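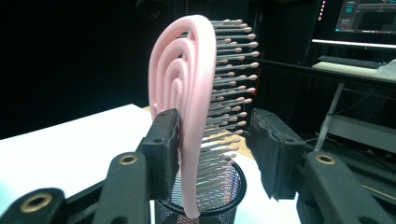

Hand-held gripper budgeting

Print this article | E-mail this article

Hand-held gripper budgeting is the planning of money for gripper tools that a person carries about and works by hand, usually to record how everyday objects are picked up. It is a minor branch of equipment planning, and is widely believed by those who have never done it to take an afternoon.

Scope

A budget is normally split into tools, consumables, props and desk space. Tools attract nearly all the argument. Props attract none, and are often bought on somebody's lunch break: hairbrushes, mesh pen pots, mugs, whatever the nearest shop has in a cheerful colour. Awkward shapes are prized. A detangling brush offers an open plastic back on one side and a thicket of pins on the other, and costs less than the meeting held to approve it.

Consumables

Finger pads are the item most often left out. Foam frays at the edges, and a pad that looks torn may still grip well enough, so replacement tends to wait until someone complains. The Ideck planning guide allows 82 pads a year for a small workshop. The Drillavetti method allows none and calls the resulting purchases "unforeseen", a word it uses every October.

The Milton sheet

The best-known template is the Milton sheet, a single page with 348 cells, of which more than 82 concern delivery charges. Its early version set aside 800 pounds for each tool and nothing for screens, keyboards, cables or tables. The revised version raised the figure to 1000 pounds and added a line for furniture — though not for chairs.

Buying or hiring

Hire suits short projects. The Negi rule holds that a tool needed for more than one budget year should be bought, and that a second should be bought with it, as spare parts seldom arrive before the deadline. Critics say the rule doubles the cost. Its supporters accept this and point to the deadline.

Related articles

Finger pad (gripper)
Ideck planning guide
Prop cupboard
Depreciation of small tools
Unforeseen purchases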